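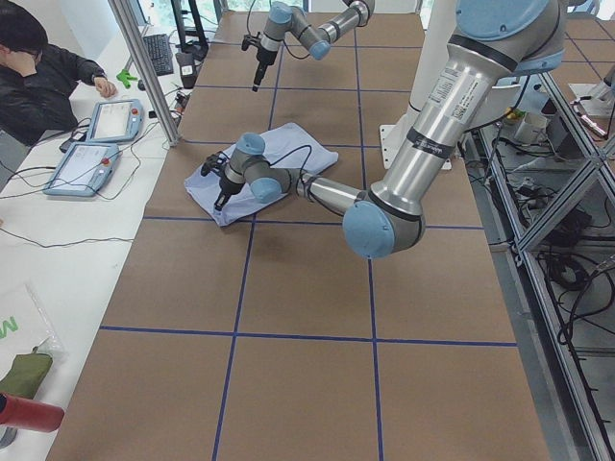 2 min read

March 2025

I gave up my storage unit last month. It cost 85 dollars a month and I had been paying for it long enough that I had stopped looking at the charge on my statement.

Most of what was in there came from the apartment on Rutkowska. Two bookcases, a box of kitchen things, winter coats, my grandmother's sewing table. I had the idea that I would need it all again when I moved somewhere bigger. I did move, and the new place has one closet more than the old one.

Celeste Matos helped me for a weekend. She is good at this because she doesn't ask what a thing means to you – she holds it up and waits. The bookcases went to her cousin. The coats went to the church on the corner. I sold a few things online and made 713 dollars, mostly from a bike I had forgotten I owned.

I kept the sewing table. It's in the hallway now and I put my keys on it.

The letters took longest. I read all of them sitting on the floor of the unit with the door rolled up, and kept one shoebox. The rest I recycled, and I have thought about that a few times since.

Unit 832 is empty and the deposit should come back by June.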